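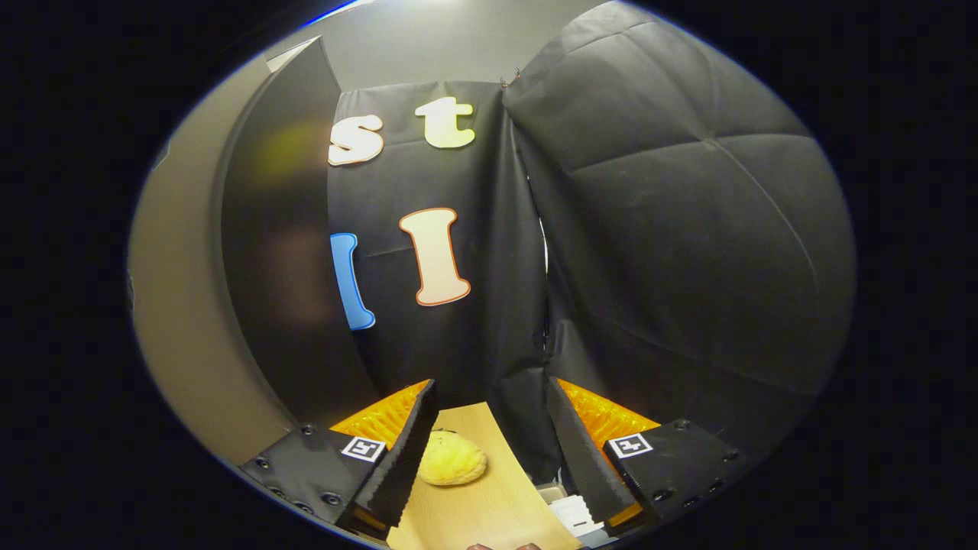 Figure 4. Tabletop and letter backdrop, with a soft yellow object resting on the wood-grain surface.

4.2 Letters on cloth

Of all the displays we looked at, the black cloth ones pleased us most. Figure 4 gives a good idea of why! Pale letters with thin orange outlines stand out wonderfully against dark fabric, and even the creases and folds do little to spoil the shapes. The cream "s", the yellower "t" beside it and the tall capital "I" lower down are all easy to tell apart, and the blue letter with its white outline brings a welcome change of colour.

We asked 18 families in the Wuvar study to rate backdrops of this kind in March, giving each a score out of 100. Cloth came out well ahead of painted board, and many parents told us how much they liked being able to fold it away afterwards. Light tabletops were popular too (pale wood-grain in particular), as small things are quick to spot on them. A soft yellow shape like the one in Figure 4 makes a lovely bright point in front of all that black.

Letter height mattered less than we had expected, and we return to this in Section 5.

Related items
Bùi: Outlined letters and early reading
The Plunetex cloth survey: 695 replies
Tondiler notes on table surfaces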